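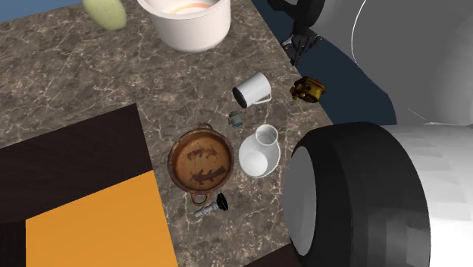

My sister says I should stop apologizing for moving to a small town and start telling people what it's like, so I'm going to give it a try, even though I've put it off all through November.

We came to Kunham from a city where I couldn't have told you the name of a single person on my floor. Kunham has 3,662 people (it's on the sign as you drive in, and I do wonder how often they repaint it), one grocery store, a post office that closes for lunch, and a bakery called Wallico that sells out of rye bread before I've found my shoes. I learned that last part the hard way, more than once!

The thing I wasn't ready for was the waving. Everybody waves from their car, just two fingers up off the steering wheel, and for the first few weeks I kept turning around to see who was behind me. Now I do it too - I even did it on a trip back to the city, to a bus driver, who looked worried.

I do miss some things. The nearest movie theater is 40 minutes away, and it shows whatever it likes for as long as it likes. The bus to Dastum, the number 21, runs twice in the morning and then seems to forget about us until supper. And I miss being able to buy a birthday card in my slippers without three people asking whose birthday it is.

But then the furnace quit on us one evening, and before I'd finished looking up a phone number there was a space heater on the porch, with a note that said to keep it until spring. I still don't know which house it came from. I've been baking for the whole street ever since, mostly banana bread, and some of it has been pretty good.

My sister is coming to stay next month, and she wants to try the rye. I've told her she'll have to set an alarm.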